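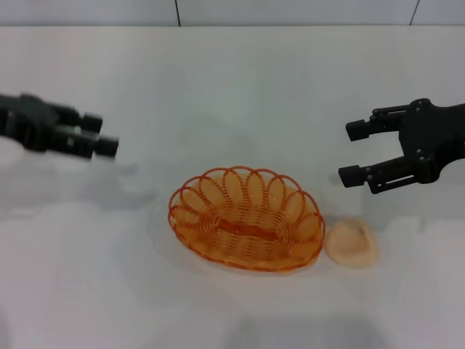
The Ramenham had 400 seats and 34 people in them, and Ánh Hứa suspected that half of those had come in to get out of the rain. She took the aisle, as she always did, so she could leave.

The movie was called Sandberg. It was two and a half hours about a lawyer who gives up a big case to sit with his dying brother, and the posters said it would change you. Ánh had been reviewing for the Dilthorpe paper long enough to be promised that almost every November. She had not been changed yet. She had gained some weight.

By the first courtroom speech she had written "rain on window, again" and "why is he whispering." The brother coughed. The woman in front of her reached for a tissue. Ánh wrote "cough" and underlined it.
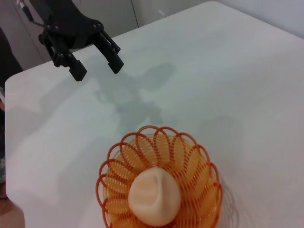 The white table, with its rounded corner.

Then came a part she hadn't expected. The lawyer went home and ate cereal standing up, and the movie just let him eat it. No music. He rinsed the bowl and put it back in the wrong cabinet, took it out, and put it in the right one.

Her father had done that with a blue bowl, the year her mother was in the hospital. She hadn't thought of the bowl in a long time and she didn't care to now.

The strings came back in soon enough, and somebody forgave somebody on a dock.

In the lobby, a young man from Tellon Pictures was handing out cards. Would you recommend this movie to a friend?

"Which friend?" said Ánh.

"Any friend."

She checked No. She stood there with the pencil, and under Comments she wrote "The cereal was all right," and then she went to see if it was still raining.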